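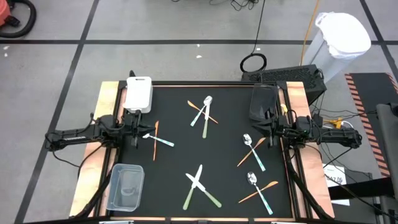
Race logistics update, 17/11/2022

Registration for the Dravbridge Trail Marathon closed with 349 entries, of which 185 are for the half distance. The full course is unchanged from last year. The half course now turns at the Cavik pump station and returns on the east bank, which removes the double crossing of the footbridge. The new route was measured by wheel in both directions and the shorter reading was used.

Timing will again be by shoe chip. Chips must be fastened flat across the laces. A chip worn on the wrist or carried in a pocket may not register at the start mat, and the result will then be listed by gun time only.

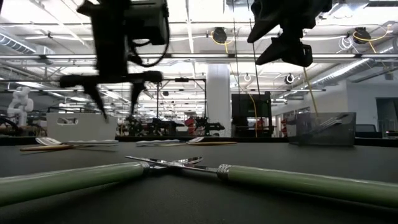
Aid stations are set at every 3 miles on both courses. Each will carry water, salt tablets and the Sutis drink mix at half strength. Runners with a sensitive stomach should try the mix on a long run before race day. The post-race meal is soup and rice, served in the Van Beek hall. A spoon, like the one at the front of the picture, is all the cutlery it calls for, and runners are asked to bring their own. Bowls are supplied.

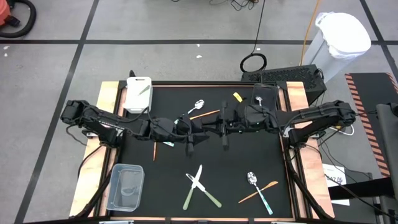

The kitchen opens 40 minutes after the first half marathon start and stays open until the course closes. Meal tickets are printed on the lower edge of the bib and should be left attached until then.

Entries cannot be moved to another runner. Deferrals to the May race are accepted until packet pickup opens.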